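June 21, 2021
Handling cell, small-items bench
Notebook, continued from previous page

Goal for today: get the draft handling rules for film bags and drawstring pouches to the point where the Cotgate people can read them without me standing next to them. Rule numbers below are from draft 3. Old numbers (draft 2, December) are dead, please stop quoting them.
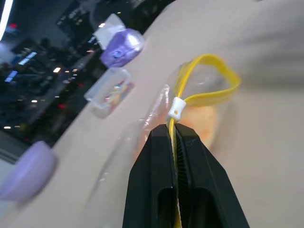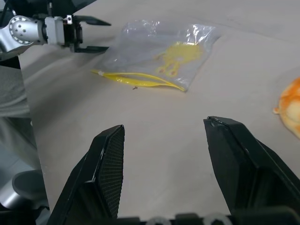 Rule 4, grasp point selection. Draft 2 said "grasp the item at its most rigid accessible feature." Too loose. Two operators read it two ways, one going for the contents through the film, the other for the closure hardware. New text: on a pouch with a drawstring, grasp the flat of the strap below the cord lock, jaws fully closed on the strap, lock left free above the fingertips. The yellow strap on the clear pouch is the reference case, taken between the tips with the white lock and the loop clear of both fingers. Do not grasp the lock itself. It is a small cylinder, it rolls between flat pads, and a hard close on it can release the string.

Rule 4a, zip bags with no strap. There is no equivalent feature, so the grasp goes on a fold of film away from the contents. If there is no fold standing up, flag the item and skip. No pinching through to the contents. The bag with the flat yellow toy figure in it is the kind I mean: the figure is stiff enough to tempt people, and pinching it through crumpled film loads one edge of the plastic.

Rule 5, loose items touching a bag. Draft 2 was silent. A thin tool lying partly under a bag, as the yellow tweezers-like one does, counts as a separate item and goes first. If it can't be picked without moving the bag, log the bag as disturbed and re-register its position before the next pick. Do not slide the bag off with the side of a finger. Sliding was common practice at Ung and I would like it gone before it gets into the recorded runs here.

Rule 6, shared workspace. One arm inside the item zone at a time. The other holds outside the zone boundary, or inside it only if stationary and its fingers are above the hold height. Hold height is 90 mm over the table surface, measured from the lowest point of the fingertip with the jaws in whatever state they are in, open or closed. Someone asked whether hovering next to a bag counts as holding. It does, if the arm is stationary and over the height. A slow drift is motion and does not qualify.

Open point on 6: the zone boundary is defined in software only. Alldale's version uses tape on the table. I prefer tape as well, since the person loading the bench can't see a software boundary. Needs a tape that does not show up as an edge in the segmentation. Try matte, near table color.

Rule 7, finger inspection. Visual check before the first run of a shift and after any contact alarm. Look at pad surface, tip edges, slot edges. Cosmetic scuffs on outer faces: note, continue. Chips on an edge that can touch film: stop, dress or replace the finger. The two cases need separate boxes on the form, because at present both are written up as "wear" and the form is useless for deciding anything. A chip on the upper edge is borderline. My reading is that it counts if it can reach film at any permitted approach angle. Wrote it that way.

Rule 8, table condition. Clear debris before each reset. Crumbs count. A speck next to a bag is enough to spoil a contact label when the film is thin. Wipe dry, no solvent on the mat.

Rule 9, retries. Maximum two per item, then skip and log. Draft 2 had no limit.

Log review, for rules 4 and 9. Total picks in the set: 2192. Of those, 1506 have a grasp-point tag that maps cleanly onto the new wording. The remainder were tagged under draft 2 and are ambiguous. I will not retag from memory. They stay in the set marked "draft 2" and are left out of any comparison. Minimum for sign-off is 1000 clean tags, so we are over it.

Tullimside asked for a force limit in rule 4. Not adding one yet. Commanded force and actual force at the tip don't agree well enough on thin strap, and a number in the rule would be read as a measured one. Left a placeholder, "see calibration sheet," and the calibration sheet has to exist before draft 4.

To do:
Split the wear box on the inspection form.
Tape samples, check against segmentation.
Rewrite 4a with a sketch of an acceptable fold.
Calibration sheet, strap and film separately.
Ask Cotgate if rule 6 conflicts with their own interlock text. If it does, theirs wins and 6 gets shortened to a reference.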